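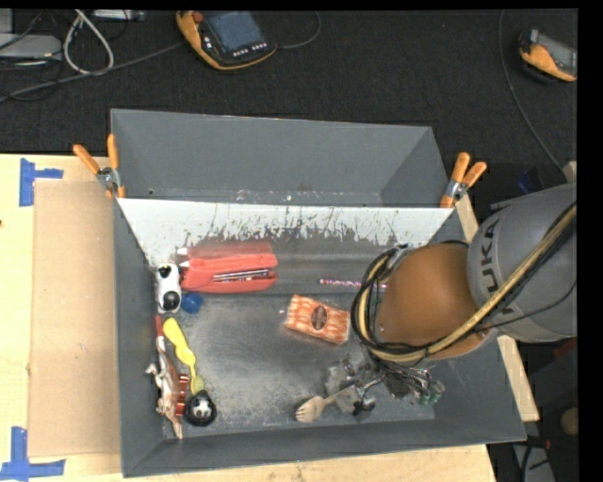 Gray bin with a white divider, held at both ends with orange-handled spring clamps.

Forums > Workshop and Garage > Storage
Search this forum Search Advanced

Dividing big bins without drilling them
Started by tallowfield, January

tallowfield
I've got a wall of big gray bins in the garage, bought when the Brannigan hardware store closed. They're the right size for the shelves and too big for everything else. Screws, plumbing parts, bike stuff and paint rollers all end up in one heap at the bottom. I want to split them in two, maybe three for the plumbing one. I don't want to drill them, as I may sell them when we move.

A panel across the bin with a spring clamp at each end is where I've landed so far. Has anyone lived with that for a while? Is there a better way that comes apart again?

mrs_pell
I did the clamp thing for two winters with seed packets and pots. It holds fine if nothing heavy leans on it. The trouble is the clamps stick up, so you can't put a lid on or stack another bin on top. If yours sit on shelves with some headroom, you won't care.

Wendell Sorensen
Cut the panel to match the slope of the walls. Most bins are narrower at the bottom than the top, and a square panel will either jam halfway down or leave a gap at the sides where washers get through. Make a cardboard template first. Trim it until it drops in and touches all the way around, then trace it onto the real material. Once the fit is right the clamps don't have much to do.

What are you using for the panel?

tallowfield
Leftover white sheet from a shower surround. I have most of a panel in the rafters.

gradebeam
I'll disagree with the whole idea. If you need to divide a bin, you have the wrong bin. Sell the big ones now and buy shoebox-size ones. I spent a month making inserts for mine and then threw them all out. With small bins you pull one down, take it to the job and put it back. With a divided big bin you carry both halves every time.

mrs_pell
That's money, though. He already has these.

gradebeam
He's going to sell them anyway. He said so.

Ansel Park
It depends on what's in them. Paint rollers and pipe don't fit in a shoebox. I keep long things in the big bins and fasteners in drawers, and I've stopped trying to make one container do both.

On the divider question, I went with wood strips and double-sided tape. Two strips on each wall with a slot between them, and the panel slides in. It peels off with a hair dryer and some patience. The tape let go in one bin that sits over the water heater. The others have been fine for three years.

Cullby_Carl
Which tape? The foam kind lets go on everything I own.

Ansel Park
Outdoor mounting tape, the thin gray one. Wipe the wall with alcohol first and leave it overnight before you load it.

Wendell Sorensen
Scuff the wall a little too if it's slick. Sandpaper, 220 or so. You'd see it afterward, so skip that if resale matters.

Cullby_Carl
Nobody is going to pay less for a garage bin with a scuff in it. Mine look like they were dragged behind a truck, and I sold 17 of them to a guy in Nonham without any trouble.

gradebeam
What did you get for them?

Cullby_Carl
164 for the lot. He picked up.

tallowfield
That's better than I expected. Maybe I'm being too careful about holes.

mrs_pell
If you do end up drilling, two small bolts through each end wall and an angle bracket will outlast the rest of us. My brother did his that way for boat hardware.

Ansel Park
Try it in one bin before you do the wall. I cut eight panels in one afternoon and then found out I had two sizes of bin that look the same from the front.

tallowfield
Good point. I just measured, and I have two sizes as well. I'll do the plumbing bin first with strips and tape, and keep clamps on the bike one for now. Fasteners are going into drawers. gradebeam gets half a point.

gradebeam
I'll take it. If you want drawers, the Sosham flea market usually has old parts cabinets. Bring a magnet and check that the runners aren't bent.

Wendell Sorensen
Post the template measurements when you have them. I think I have the larger size.

This site uses cookies to keep you logged in and to remember your settings. Accept | Learn more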